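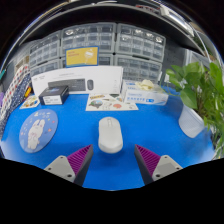
White mouse on the blue table

Makdale Backyard Birds > Hummingbirds > Feeder gone quiet

fencepost43
Posted July 30, 2025
I had hummingbirds at the kitchen window every day until last week. Now I see one in the evening and that's it. Same feeder, same spot, same sugar water. Did they leave early?

creekside_dutau
Too soon for that here in Dutau. Mine slow down every summer when the jewelweed opens along the creek. They come back when the flowers are done. How often are you changing the water?

fencepost43
Once a week. It looks clear to me.

rashti_road
That's your problem. In this heat it should be every 2 days. It can go bad before it turns cloudy.

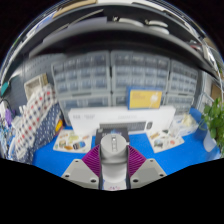 Mixing a big batch helps if you have to change it that often. I do one part sugar to four parts water and keep the extra in the fridge. Any clean bottle works. A lid with a loop handle on top, which the gray one there may have, is easy to carry out to the feeder with one finger. Rinse the feeder with hot water each time – no soap.

creekside_dutau
I don't agree that it's the water. Three of my neighbors are seeing the same drop and they all change theirs at different times. It's the flowers.

rashti_road
Could be both. Old water still isn't good for them.
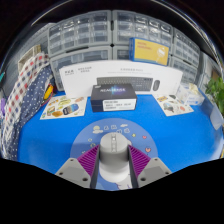 Gray top, white base, on the round mat

flondasar_hills
We're up at 2849 feet in Flondasar and ours are busy all day, but we have one male who chases everything off. Check for that too. I hung a second feeder around the corner where he can't see it and the others came back.

fencepost43
There is a male that sits on the clothesline. I'll change the water tonight and put up the second feeder – it's been in the garage since January.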